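**Drisance** is the automated handling system of Witden, a firm that packs and sends out household goods. It is used in the company's picking department, where it took over a share of the lifting and a rather larger share of the conversation. As of May 24, 2026, the department had 72 employees, the same number as before, though few of them still had the same job title.

## Practice runs

Every new item is first handled in simulation, on rendered furniture in rendered rooms. Tall shapes that narrow towards the bottom have a section of the training notes to themselves, written by Doaa Salem and widely thought to be the angriest part.

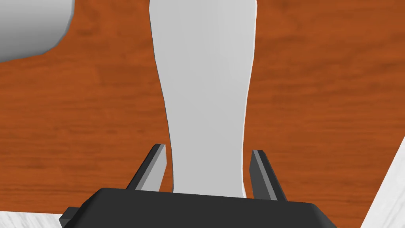 Salem, a packer for many years, was retitled "grasp reviewer" when the system arrived. She watches the runs and marks those that a person with hands would have done differently. Her first set came to 2,944 runs and almost 100 pages of remarks, which management described as "engagement".

## Effects on staff

Supporters of the system point to fewer sore backs. Aqeel Arain, the shift lead, has noted that sore eyes took their place, reviewers being seated before screens for most of the day. After a complaint in May, reviewing was limited to 3 hours at a stretch — a rule the software enforces by logging people out in the middle of a sentence.

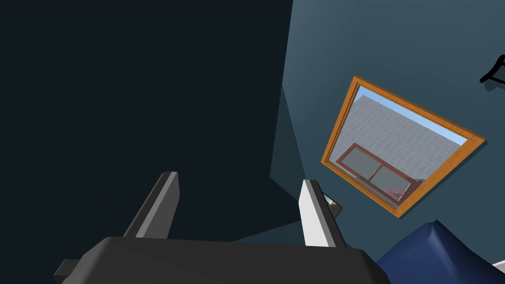

Pay was the longer argument. Witden held that reviewing was lighter work than packing and should stay on the packing rate. Lwazi Rampersad, who spoke for the staff, replied that teaching was skilled work whoever the pupil was. A higher grade was agreed for reviewers, but floor packers remained on the old one, and the two groups now take separate tea breaks.

## Name

The system was first called Nunda. The change to Drisance has never been explained, and older staff use neither.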